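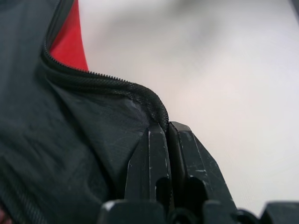
Fig. 4.1. Black coil zipper on dark gray fabric.

4 Cleaning, Zipper Care and Storage

This section applies to the Faltik travel bag in both sizes and to the soft accessories sold with it (sleep mask, shoe sleeve, cable pouch). It replaces the care leaflet packed with bags made before September. Revised Thu 1 May.

For strap replacement, see Section 5. For warranty terms, see Section 7.

4.1 Before You Start

You will need:
Mild liquid soap, without bleach or softener
Two white cotton cloths
A soft toothbrush
A measuring cup
A zipper lubricant stick or a piece of plain paraffin wax
A table, and a hanging point that will hold a wet bag

CAUTION: Do not machine wash the bag. Do not tumble dry. Do not iron any part, including the lining.

CAUTION: Remove batteries, chargers and power banks from all pockets before wetting the fabric. The inner sleeve pocket has a second opening behind the back panel. Check both.

4.2 Emptying the Bag

1. Close the compression straps, then unclip them. This keeps the webbing from pulling back through the buckles.
2. Open the main compartment fully, until the sliders rest at both ends of the zipper.
3. Take out the removable base board. It lifts from the end marked with a fabric tab.
4. Turn the lining out as far as it will go. It is sewn down along the back seam and will not come out completely.
5. Shake the bag upside down with the side pockets open.
6. Brush the lining corners with the dry toothbrush.

Note: On bags with the Pilton base, the board is held by two snaps. Undo both before lifting. Pulling the board out with a snap closed will tear the binding, and this damage is not covered.

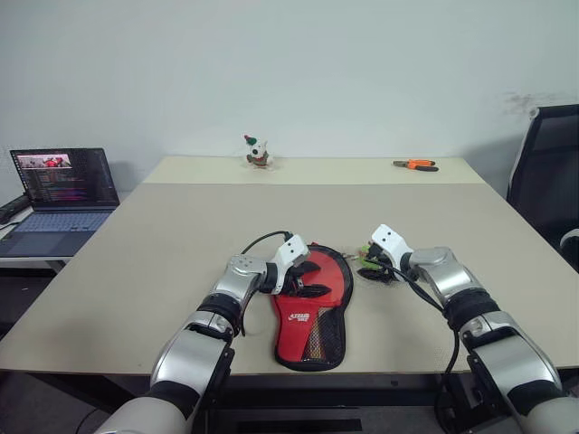

Zipper cleaning is best done with the bag flat and supported along its whole length. Set up in good light, at a height that lets you work without leaning on the bag. A table made of two sections pushed together is suitable, but mind the thin seam line between the nearer section and the narrower one at the back: grit collects there, and small parts can work into it. Keep the bag entirely on the wider section or lay a cloth across the seam. On a light cream surface, test the soap cloth first, as dye from a new bag can transfer when damp.

4.3 Cleaning the Zippers

1. Close the zipper.
2. Brush along the coil with the dry toothbrush, working from the closed end toward the slider. Do not brush across the coil.
3. Open the zipper and brush the inner edges of both tapes.
4. Mix 2 ml of soap into 100 ml of lukewarm water.
5. Dip the toothbrush, shake off the excess, and brush the coil again in the same direction.
6. Wipe with a damp cloth until no suds remain.
7. Leave the zipper open until it is fully dry.
8. Draw the lubricant stick or wax once along each side of the coil.
9. Run the slider from end to end several times. Wipe off any wax that gathers in front of it.

CAUTION: Do not use spray oil or cooking oil. Oil stains the tape and holds dirt.

Note: Salt water and beach sand call for the full procedure. After ordinary travel, steps 1 to 3 are enough.

4.4 If a Slider Sticks

1. Stop. Do not pull harder.
2. Look for lining fabric caught in the slider. On the main zipper this happens most often where the track curves.
3. If fabric is caught, hold it close to the slider and pull it sideways, away from the coil. Move the slider back a short distance at the same time.
4. If no fabric is caught, apply wax to the coil on both sides of the slider and move it back and forth in small strokes.
5. If the slider still does not move, leave the wax in place overnight and repeat step 4.

If the coil separates behind the slider, move the slider back to its starting end and close the zipper again slowly. A coil that separates repeatedly at the same place has a bent section or a worn slider. Replacement sliders are listed in Section 8 under part group 18. Fitting one requires opening the end stitching, so bags under warranty should go to the service desk. 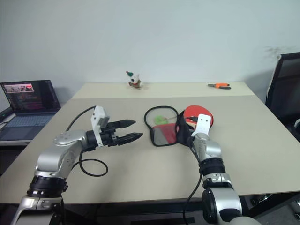
Bags sent in for slider work should be clean, dry and empty. Leave the base board at home unless the desk asks for it. Write your name and return address on the enclosed card and place it in the front pocket, with the damaged zipper marked by a loop of string. Do not use tape or stickers on the fabric. Address the parcel to Pleswood Repairs, attention Gerardo Mazza. Repairs to the Pasaribu edition, which has a bonded zipper tape, are handled separately, attention Agnes Strand.

4.5 Cleaning the Shell

1. Brush off dry dirt.
2. Prepare the soap mixture from 4.3, step 4, in the quantity needed.
3. Wipe the shell with a damp cloth, one panel at a time. Work from the top panel down.
4. Treat marks with the toothbrush, using light circular strokes. Do not scrub the printed size label.
5. Rinse by wiping with clean water. Repeat until the cloth comes away clear.
6. Blot with the second cloth.
7. Hang the bag by the haul loop, upside down, with every pocket open.

Drying takes one day indoors in most conditions. The padded back panel dries last. Press it with a dry cloth, and if the cloth picks up moisture, continue drying.

CAUTION: Do not hang the wet bag by a shoulder strap.

Ink and engine grease will usually leave a trace. Solvents remove the coating before they remove the stain and must not be used. Water that no longer beads on the shell after cleaning can be corrected with a spray-on fabric treatment. One 75 ml bottle covers the smaller bag. Keep the spray off the clear ID window and off the zipper coils.

4.6 Soft Accessories

The sleep mask, shoe sleeve and cable pouch may be hand washed. Wash dark items separately from light ones the first time.

1. Fill a basin with lukewarm water and add a small amount of soap.
2. Place the item in the water and press it several times. Do not wring.
3. On a mask, clean the side that touches the face with your fingertips only.
4. Rinse in clean water until it runs clear.
5. Roll the item in a towel and press.
6. Reshape any padding by hand and dry flat, out of direct sun.

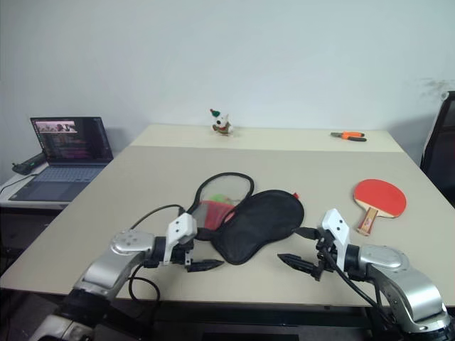
Fig. 4.2. Sleep mask, black fabric, padded, with strap.

Note: Lay the strap out straight while the mask dries. Do not clip it to a line. Elastic that has been dried under load will not recover its length.

Note: The cable pouch has a stiffener on one side. If it bends during washing, dry it under a flat book with a cloth between.

4.7 Storage

1. Confirm that the bag and all accessories are dry.
2. Refit the base board, tab end last. Close the snaps if fitted.
3. Close all zippers, then open each one by a hand's width to let air through.
4. Loosen the compression straps.
5. Store the bag upright on a shelf or lying on its back panel. Do not place weight on it.
6. Place accessories in the mesh pocket without folding the mask across the padding.

Keep the bag away from heaters, hot water pipes and car trunks in summer. Plastic garment covers trap moisture and should be replaced by a cotton cover or an old pillowcase. Check a stored bag twice a year. Run each slider once along its full length and reapply wax if it drags.

Section 4 technical review: Sarmīte Pärn. Zipper procedures: Bayu Tjoa.

Continue to Section 5, Straps and Buckles.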